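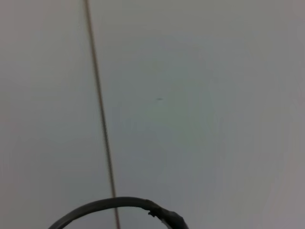
Nazar said the planner was fine and the depth data was bad, and that he had been saying so since Monday. Vasylenko kept scrolling. Run 299 had stopped like the others, 13 seconds in, with no valid points and no plan.

"It's all one pale surface," she said. "What is it supposed to match?"

"The line."

"The filter throws out anything that thin."

He opened the config and changed 25 to 6 – then saved it and started run 300.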